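3.2 Where the medicines live

We had expected, going into the Jestside visits, that people would lead us to a bathroom cabinet. Most of us grew up with one, after all, and the older literature on household medicine storage takes it more or less for granted. What we found in the 49 homes that agreed to a second visit was a good deal more scattered, and (we will admit to our fondness for these households) a good deal more interesting. Painkillers sat with the tea. Cough syrup stood beside the dog's leash. One retired couple in Gulwood kept everything in a cookie tin that had belonged to her mother, and they were very firm that it should go on being kept there.

The open container was the arrangement we met most often: a tub, a basket, a shallow dish, anything without a lid that could be carried to wherever the sick person happened to be. Catríona Mac Suibhne, who made nearly all of the Friday visits, began calling these "traveling pharmacies" in her notes, and the name stuck with the rest of us. Figure 2 gives two views of a tabletop.

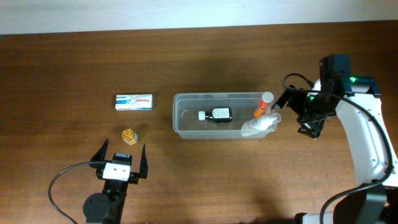

A traveling pharmacy has a rhythm of its own. It comes down from a shelf when somebody has a headache, spends an evening on the arm of the couch, and then very often stays out until the table is needed for a meal. Parents of small children told us they knew perfectly well that this was not ideal, and several of them moved the tub to a higher spot while they were still talking to us. We tried hard not to look as though we were grading anyone! The interview guide, adapted from the Van der Linden checklist, asks "Where would you look first?" before it asks "Where is it kept?", and the two answers were different in 12 homes.

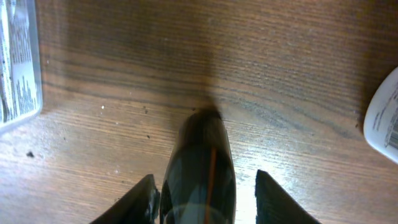 Surfaces came up again and again in the talk, even though we had only one question about them. People sorted their medicines on the kitchen table and hardly ever on the counter, and they gave us lovely long explanations for it: the light was better, you could sit down, you could read the small print with your elbows propped. A man in Gulwood told us that he did his whole week's pills there after breakfast, with the radio on, and that he would not trust himself to do it standing up.

Expiration dates were another matter. Of the 300 items we logged across the second visits, 98 were past the date on the package, and the open containers did no worse on this score than the closed cabinets. That surprised us, and it surprised the reviewers of our pilot report too. Our best guess is that a tub on a table gets looked into more often, and gets added to more often as well, so that the two habits more or less cancel out. The Grornard diaries, which we take up in section 3.3, let us follow this a little further, as they record what went into each container over the month of May and what came out.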